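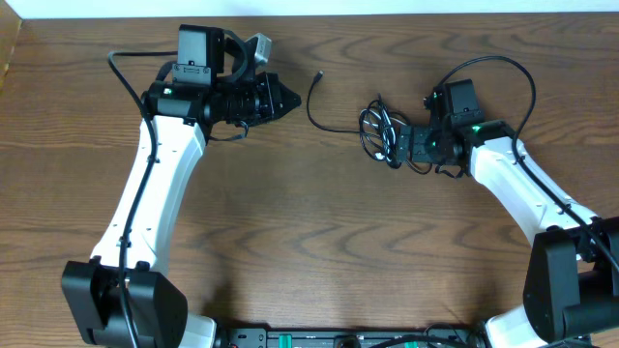
It has been a good spring for the Emton project, and as several of you have kindly stopped me on the stairs to ask how it's going, I thought I'd use my corner of the newsletter to tell you properly. For anyone who missed the March issue, we are teaching a pair of arms to handle cables, and we do it by collecting examples – lots and lots of them – in which a person steers both arms through the job while everything is recorded. Cables are far harder than the blocks we started with, as anyone who has emptied a kitchen drawer of old chargers will know. A loose one lying in an S across the table, with its plug pointing off at an angle, is never quite the same shape twice, and a bundled coil like the one by the right-hand gripper is harder still. Each arm has its own small camera up at the wrist, so the system learns from a close view of the plug as well as the wider view of the table.

Our target for the first round was 200 good examples, and I'm delighted to say we passed it on a Friday, shortly before the cake came out! The next target is 400. Ya-wen Hsu, who has more patience than the rest of us put together, recorded 68 of them herself, and she has been generous in showing newcomers how to slow down at the moment of picking up. Her advice is to throw away any attempt you feel embarrassed by, but to keep the ones where you fumbled and then put it right, and we've rather taken that to heart.

If you'd like a turn, the Brekby room is open to all from 2 o'clock most afternoons. You don't need any experience, and a first session is mostly giggling and getting your left and right muddled. Do bring any odd cables you can spare, long or short, and leave them in the tray by the door with your name on if you want them back.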